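Arkthorpe linen room moves to colour-coded cleaning cloths

Pink cloths are now kept for washbasins and bathroom surfaces at all residential buildings

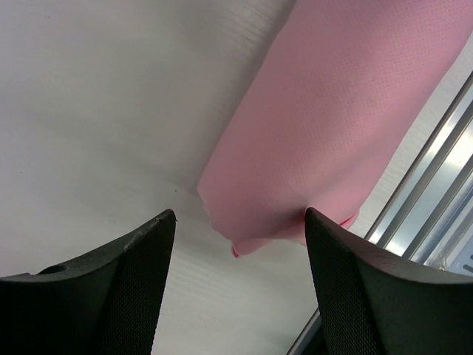 A pink cloth over a white surface. The colour is now reserved for bathroom use.

Arkthorpe Residential Services has completed the introduction of a colour-coded system for cleaning cloths in its residential buildings, replacing the mixed white and grey cloths that had been in use for many years. The change took effect in May and applies to all 278 rooms managed by the service, together with the shared kitchens, laundries and ground-floor common rooms.

Under the new arrangements, pink cloths are used for washbasins, taps, tiles and mirrors. Green cloths are used in kitchens and on dining tables, blue cloths are used for desks, shelves and window sills, and yellow cloths are kept for toilets and the floor area next to them. Cloths of one colour may not be used for the work of another, even for a short task or where the correct colour has run out on the trolley. Staff in that position are asked to return to the linen room for a fresh supply.

The service reviewed its cleaning methods over the winter, following comments from residents in the yearly housing survey. Several residents had asked whether the same cloths were being used in bathrooms and in kitchens. The review found that staff had been keeping cloths apart by placing them in separate buckets, but that the practice differed from one building to the next and was difficult to check once the cloths had been washed and put back on the shelves together.

A trial was held in Wukia House, which has 62 rooms and the oldest of the shared kitchens. Cleaning staff there used the four colours for one full term and reported on how the cloths wore, how they dried and how well they kept their colour. The pink and blue cloths were found to hold their shade well at the ordinary wash temperature. Some of the first yellow cloths faded and were exchanged by the supplier, Prundis, before the system was extended to the remaining buildings.

Folding and storage

The linen room has also adopted a single method of folding. Each cloth is laid flat on the sorting table, smoothed by hand, folded in half and then in half again, with the corners turned inwards. A folded cloth gives eight clean faces in use, and staff are asked to turn to a new face for each fixture. The earlier practice of bundling cloths loosely into baskets has ended, as bundled cloths took longer to sort and were often returned to the wrong floor.

Folded cloths are placed in stacks and stored by colour on the open shelving along the linen room wall. Each trolley is stocked before the morning round, which begins at 7.30 am, and used cloths are brought back in a closed bag of the matching colour. Pink and yellow cloths are washed in separate loads. Fabric softener is no longer used on any cleaning cloths, as it reduces the amount of water they can take up.

Cloths that are torn, badly stained or worn thin are to be set aside at the sorting table and must not be put back into use. A total of 237 old cloths were withdrawn from Wukia House alone during the changeover. Those in reasonable condition have been passed to the grounds and maintenance team for use in the workshop, and the rest were sent for textile recycling.

Information for residents

Residents who clean their own rooms may collect a starter set of cloths from the reception desk in their building. Each set contains one cloth of each colour and a printed card showing where each should be used. The first 100 sets are free of charge, after which a small deposit will be payable and returned at the end of the tenancy. Residents are welcome to use cloths of their own, but are asked not to place these in the service's collection bags, as they cannot be sorted or returned.

Residents in the Li Building should note that their linen store will be closed for two weeks while new shelving is put in. Starter sets for that building may be collected from the reception desk at Wukia House during this time, between 9 am and 4 pm. Weekly room cleaning will continue as usual, and bed linen will be exchanged at the normal times.

Posters showing the four colours have been put up in all shared kitchens and beside the laundry room doors. Large-print copies of the card are available on request. Residents who find colour labels difficult to tell apart may ask for cloths with a stitched letter in one corner, which the linen room can supply within a few days.

The service will look at the arrangements again at the end of the autumn term, when the number of replacement cloths and the cost of the additional wash loads will be known. Comments may be left in the suggestion boxes at any reception desk or raised at the next residents' meeting. Questions about the cleaning of a particular room should be sent to the housekeeping office in the usual way, giving the building and room number.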